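Wundale Opens Its Equipment Planning Service to Small Buyers

For immediate release, April

Hi, it's me again, the one who writes all of these. We have news this month that I've been itching to share, so I'll get right to it: starting now, Wundale is opening its equipment planning service to small labs, workshops and packing rooms that are thinking about buying their first robot hands and arms and have no idea what the bill is going to look like.

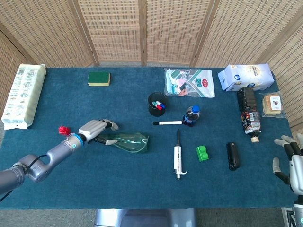
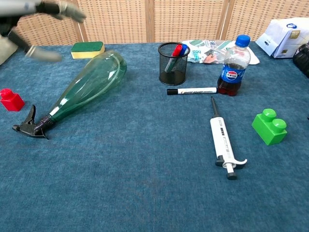

A robotic hand and everyday items on the table, both times.

The service is called Cleka. Until now we only ran it for our bigger customers, the ones with a purchasing department and a five-year plan in a binder. But I answer the general inbox, and the inbox has been telling me for ages that the people who most need help with a budget are the ones who don't have a budget person. So we rewrote the whole thing in plain language, cut it down to size and put a flat price on it.

The price is $800 per plan. It covers one room and one kind of job, and you get the finished plan 18 working days after we have your answers. If you want a second room added later, we'll quote you for that separately (it's less, because we already know you by then).

What do you get for it? First we send you a questionnaire with 41 questions. I know, I know — I said the same thing when I saw it. Most of them take a few seconds, though, and you can skip back and forth and leave it half done over lunch. We ask what you want picked up, how often, how heavy it is, who will be in the room, how wide your doorway is, and whether your floor is level. Please do measure the doorway. I have personally been on the phone with a customer whose crate was sitting in the parking lot in the rain, and it was a long afternoon for both of us.

Then we build the plan. It lists the arm, the hand, the mount, the table and the spare parts, with a price range for each, and it has a whole section on the costs that come after the purchase. Replacement fingertips, software renewals, training days, the electrician! In my experience that section gets read last and should be read first, so in the new version we moved it up to page two.

We don't sell the machines. I get asked this a lot, so I'll say it plainly: Wundale takes no commission from any maker or dealer, and the plan is yours to carry to whoever you like. If you decide after reading it that you'd be better off renting, or waiting a year, then fine, that's a decent use of the money too. We added a rent-or-buy page for exactly that question and it has become my favorite part, mostly for the little table at the bottom where you put in your own hours per week and see what happens.

Two partners are joining us for the launch. Akbulut will handle site visits for customers who want somebody to come and look at the room in person before they sign anything. Visits are optional and are billed by Akbulut directly. Droltenine will offer training days once the equipment is in, and will give Cleka customers 10 percent off the first one. You don't have to use either of them, and plenty of people won't need to.

A word on timing, as I'd hate for anyone to get caught out. Plenty of our customers close their books in June, and the requests pile up in May like you wouldn't believe. If you need numbers in hand for a budget meeting before summer, send in the questionnaire in April. We take plans in the order the answers arrive, and I can't move anybody up the line, even if you're very nice to me on the phone (you're welcome to try).

Schools and community workshops can ask for the short version of Cleka, which skips the price ranges for spare parts and costs half as much. Just mention it when you write.

To get started, use the request form on the Wundale website or call the front desk between 9 a.m. and 4 p.m. Press questions come to the same number, and I'm usually the one who picks up.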